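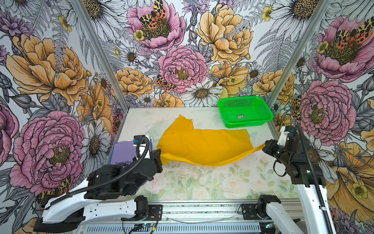
Folding T-shirts so they stay folded in a basket

I do the household folding on the table, stack everything up beautifully, put it in a plastic basket and by the time I've carried it down the hall it looks like I threw it in from the doorway. Plain cotton tees are the worst. I've tried thirds, halves and the thing where you pinch two spots and flip, which gave me a sort of cotton dumpling. Is there a fold that survives a trip of 17 steps? Bonus if it also gets rid of the creases, as I'm not ironing a T-shirt for anyone.
Drinow

Flatten first, fold second. Most people grab the shirt as a heap and start folding the heap.

Lay it face down and pull it out from opposite ends until the body is flat, then run your forearm across it from the middle outward. Sleeves go in last. Fold each side to the centre, bring the hem up to just short of the collar, then fold in half again. Stand it on its edge in the basket – like a file, not a pancake. Shirts on edge hold each other up as long as the row is snug.
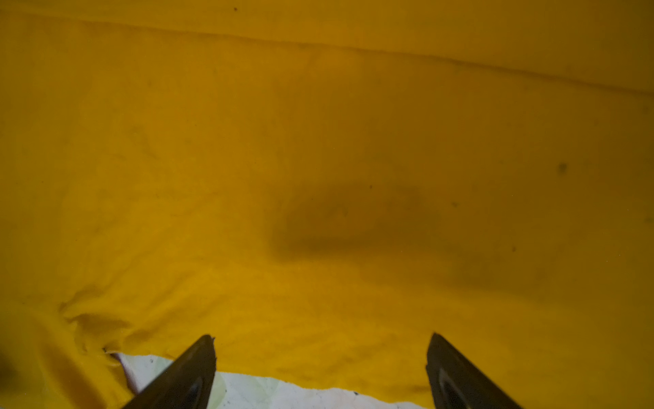

Yellow fabric with a long shallow crease still in it. Smooth that out before the first fold.

While it's spread out, look it over for marks. Folding a shirt with a smudge on it is a fine way to meet the same smudge again in February. I dab mine with dish soap and put them back in the wash pile, where they can think about what they've done.
Tharun Fernandes

Just roll them. Been rolling since I moved out and have no complaints.
Zellberg

Rolling works for a suitcase. In a basket the rolls undo themselves and you get a nest. My vote is for the file fold as well, with 2 changes: fold while the shirt is fresh off the line, and use a smaller basket. A half-empty basket lets everything slump, and no amount of technique will fix that. For the creases, hang the shirt by the hem to dry and give it one good snap first. My mother snapped hers 40 times, or it sounded that way from the next room.

Also, a patterned tablecloth makes it harder to see if your edges are straight. Some of us consider that a benefit.
Mehrangiz Soltani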